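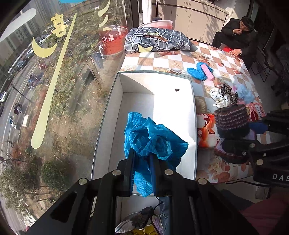
Gritadar G8 Hand-Held Gripper – Setup and Care

The Gritadar G8 is a two-finger hand-held gripper for recording manual pick-and-place work on soft and irregular goods. The operator holds the tool by its handle, closes the fingers with the trigger, and the camera records the fingers and whatever lies between them. Units are sold singly or as a left/right pair. The notes on this page apply to both.

What is supplied
Gripper body with linkage and camera mount fitted
Finger pads, one set fitted and one spare
Signal cable with locking connector
Hex key, pad scraper, tube of Prisulside linkage grease
Setup card

Fitting the pads
Pads slide onto the fingers from the tip and are held by a single screw at the back. Tighten until the screw stops turning freely, then a quarter turn more. Do not use thread adhesive. The ribbed edge and the flat pad can be fitted to either finger. For thin film bags and crumpled packaging, a ribbed edge working against a flat pad gives the most secure hold. For loose knits, fit flat pads on both sides – ribs catch on open stitches and pull threads when the fingers release.

Setting the closing position
With the trigger fully pulled, the fingers should meet along the whole length of the pads. If they touch first at the tips, back off the stop screw on the left arm until the gap closes. If they touch first at the base, turn it in. Recheck after every pad change. Reset the closed position in the software before recording, or the width reading will carry the old offset.

Cable routing
Run the cable from the housing down the inside of the forearm and secure it at the wrist and elbow. Leave a loop at the connector large enough to pass two fingers through. When working over a deep box, keep the loop on the side facing the operator so that it stays clear of the rim. With a pair, route the two cables separately. Most returned cables have failed at the connector end.

Lighting
Direct sun across half of the work area will cause the camera to expose for the bright side. Lock the exposure before starting and check it again whenever the shadow line has moved. A blind or diffusing sheet over the window is preferable to extra lamps.

Routine care
Every 8 hours of use: wipe the pads with a damp cloth, remove lint from the ribs with the scraper.
Every 300 hours: clean and regrease the pivot pins. Use one drop of grease per pin and wipe off the excess, as surplus grease migrates to the pads.
Replace the pads when the surface is shiny or an edge has lifted.

Play in the fingers
Hold the body and rock each finger sideways. Movement of more than 3 mm at the tip means the pivot bushings are worn. Order bushing kit 198, which covers both arms. Traswood kits from older units do not fit.

Service
Repairs are handled by Yurii Tymoshchuk at the Gritadar workshop. Send the gripper with its cable and both fingers attached. Page revised 13/05/2024.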